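Unit 2: Bimanual handover of deformable items – perception and control

Instructor: Teresa Zalewska
Reading before lab: Drurnitz controller manual, chapter on hold states; Worndale planner notes

2.1 Problem statement

One arm (the giver) holds a piece of cloth by a single grip point. The other arm (the receiver) must take a second grip at a place useful for the next step, usually a hem or a corner. With a rigid part, the receiver's target follows from the giver's pose and a known transform. With cloth it does not. The grip point is known from forward kinematics, but everything below it depends on gravity, on where the first grip landed, and on how the fabric folded during the lift.

We therefore split the state in two. The grip point is tracked in the giver's tool frame at the control rate. The free part of the cloth is estimated from images and treated as valid only for a short time.

2.2 Perception

The segmentation node takes the color stream and returns a mask of the cloth. Depth is sampled inside the mask only. Thin fabric gives poor depth at the outline, so the mask is eroded by 2 pixels before sampling. If the largest connected region holds fewer than 132 valid depth points, the node publishes no estimate. It does not repeat the last one.

Candidate grasps are scored on three terms:

height: lower points are preferred, measured along gravity from the grip point
curvature: the outer side of a fold scores higher than the inside of a pocket
clearance: distance from both fingers to any part of the giver arm, cable loops included

The clearance term is the one most often set wrong in student code. The Vurker collision model covers links and gripper bodies. It does not cover cables, and a padding value must be added by hand in the scene file.

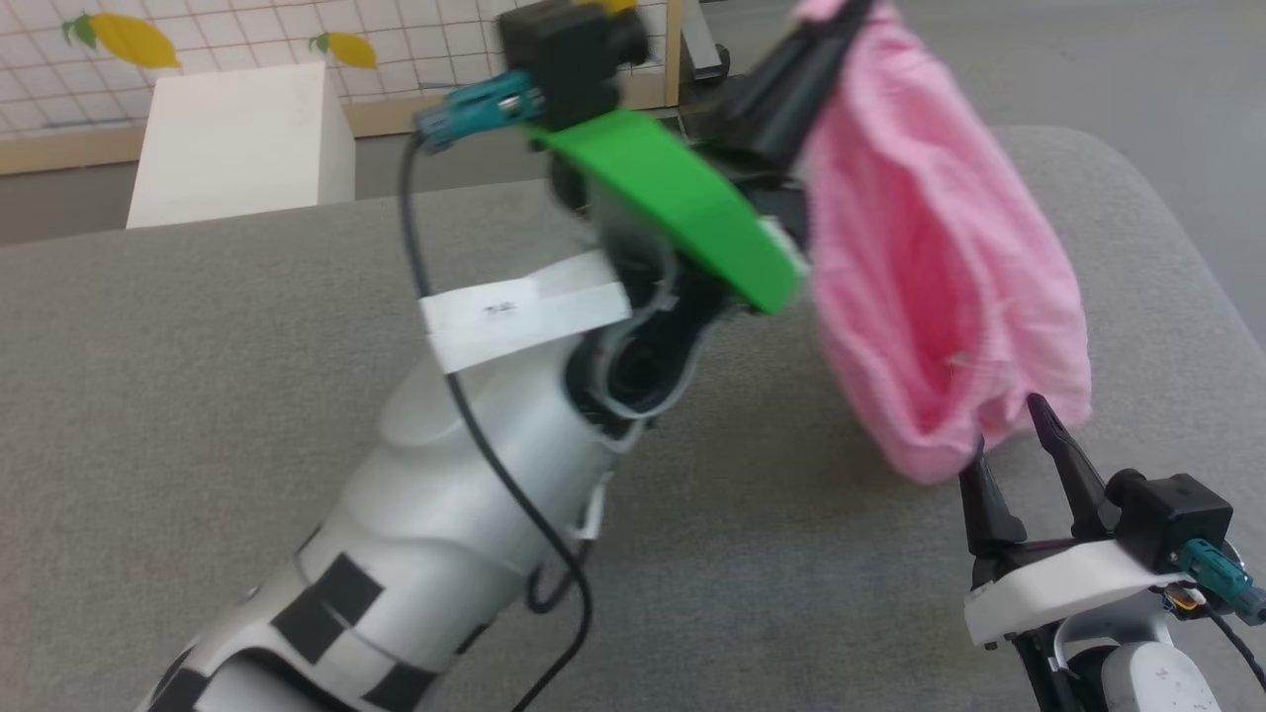 A candidate is passed to the planner only when its score has stayed above the threshold for 30 consecutive images. Swing after the lift is the usual cause of a reset. Lower the giver's exit speed before you touch the threshold.

2.3 Planning the approach

The receiver approaches from below, fingers open, with the tool axis within the cone set in the task file. Coming in from the side works in simulation and often pushes the real cloth away. The Worndale planner is called twice: once for a pre-grasp pose under the candidate, and once for the short straight segment up to contact. The second call uses Cartesian interpolation with joint limits checked at each step. If it fails, go back to the pre-grasp pose and request a new candidate – do not relax the limits.

2.4 Control sequence

GIVER_HOLD: position mode, gripper force constant
RECEIVER_PREGRASP: giver locked, receiver moves
RECEIVER_ADVANCE: straight segment, speed limited
RECEIVER_CLOSE: fingers close, width is read back
CHECK: both arms hold, mask is evaluated again
GIVER_RELEASE: only after CHECK returns true

Finger width alone is a weak test. A single layer of knit may leave a gap close to the encoder noise. Use the Nishimura tug test as implemented in the lab package: move the receiver down slightly and compare the motion of the mask near the new grip with the motion of the tool.

2.5 Lab task

Write the CHECK state. Your function receives both tool poses, the current mask and the finger width, and returns true, false or unknown. Unknown must lead back to RECEIVER_PREGRASP with the giver still closed. Submit the function, the log of one accepted and one rejected handover, and a short note on the cases your test cannot separate.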